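Lorine shopping basket, reviewed by Bezawit Asfaw

I gave up on carrier bags in September, when the last one let go of a jar of beetroot outside the chemist. My sister-in-law Loubna swears by a wheeled trolley, but I live up 40 stairs and she doesn't. So I bought the Lorine, a plain plastic basket with holes in the sides and two handles, for £13. 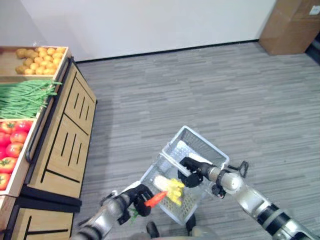 Corn in the basket, handles up.

It's good at vegetables. Leeks stay put, mud drops through the holes and on to my shoes, and the whole thing rinses clean in the bath. It is less good at anything small. I have lost garlic cloves, a lemon sweet and one library card.

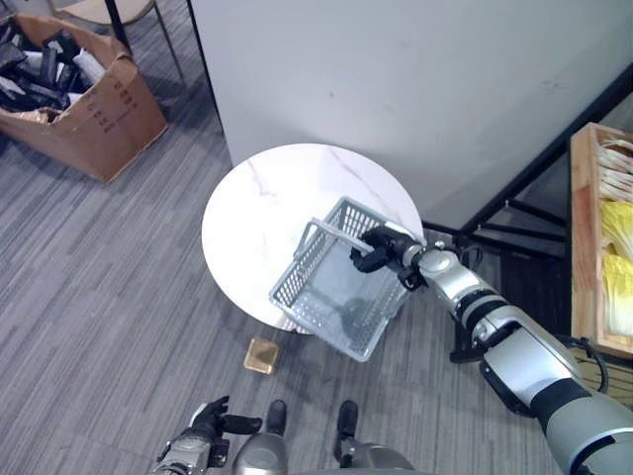

The handles are fine for ten minutes. After that they start to bite, and the walk back from the Tuesday market takes me 18. I wrapped mine in an old sock — ugly, but it works.
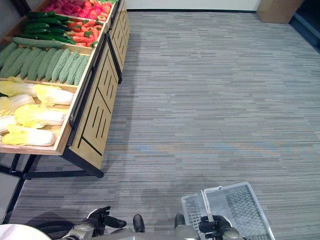 I did try the Berrada first, which is wicker and much admired. It snagged two cardigans and creaked all the way round the greengrocer's like a ship in bad weather. I gave it to Dardo for his logs.

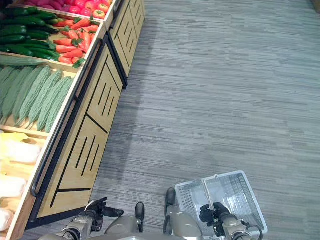
Four stars for the Lorine. I'd give it the fifth if they sold a lid, as it rains here and my bread has suffered. Derent makes one that nearly fits, for £2 more than the basket.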